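Kitchen worktop

A kitchen worktop (also called a countertop, counter or, in parts of the north of England, simply "the side") is the flat working surface of a kitchen, normally fixed at waist height and running along one or more walls. It is where food is cut, mixed and plated, where small appliances live, and where, in most households, the post, the keys and the shopping come to rest as well. The word usually takes in the things that stand on it too, so that "clearing the worktop" means putting those away and leaving the surface itself in peace.

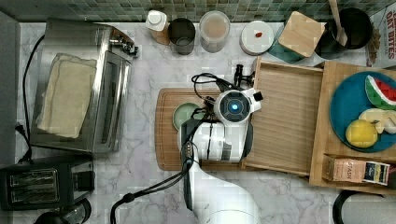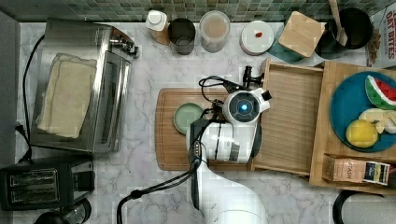

Marble-patterned worktops with a cutting board and a tiled backsplash.

History

For a very long time the kitchen had no worktop in the modern sense. Cooks worked at a large table in the middle of the room, and whatever could not be kept there went on a dresser or in the larder. The table had its merits (one could sit down at it, for a start, and two people could work across from each other without bumping elbows), and many country kitchens kept theirs well after the fashion had moved on. The household manual of the Ehlers family, printed at Gradau in 1872, still takes it for granted that pastry will be rolled on the table, but it also recommends "a stout shelf beneath the window, for such work as wants good light". The local historian Jarmila Čierny has suggested that this shelf was an early cousin of the fitted worktop, though she is careful to add that the manual gives no drawing of it.

Continuous surfaces became common once cupboards began to be made in matching heights and set side by side.

Materials

Marble is cool to the touch and much loved by bakers, but it marks easily when lemon juice or vinegar is left on it, and a wine glass will leave a ring before the guests have gone home. Granite is harder and more forgiving. Wood is warm and quiet to work on, and can be sanded and oiled again when it has had enough. Laminates and other manufactured surfaces are often printed or cast to look like stone, with pale grounds and grey veins a popular choice, and it can be surprisingly hard to tell them from the real thing without putting a hand underneath.

The strip of wall behind the worktop is generally protected by a backsplash, or splashback. Small mosaic tiles are an old favourite here, pretty in mixed colours but with a great deal of grout to scrub.

Cutting boards

Knives are seldom used on the worktop directly. A wooden board is kept for the purpose, very often with a narrow groove cut just inside the border to catch the juice from meat or ripe fruit. A board 38 cm long will do for most jobs, and a damp cloth laid under it stops it sliding. Boards should be washed by hand, dried on both faces and stood on edge.

Arrangement

Everyday dry goods are commonly lined up at the back in lidded canisters, leaving the front free. Toasters and small ovens are best given a place near a socket, with room above and behind them for the heat to escape. Nkrumah Boateng, whose column on household matters ran for years in the Sikcombe newspaper, advised keeping a clear stretch of at least 30 cm beside the hob for setting down hot pans, and was equally firm that drawers should open without anything having to be moved first.

See also

Backsplash
Cutting board
Kitchen drawer
Larder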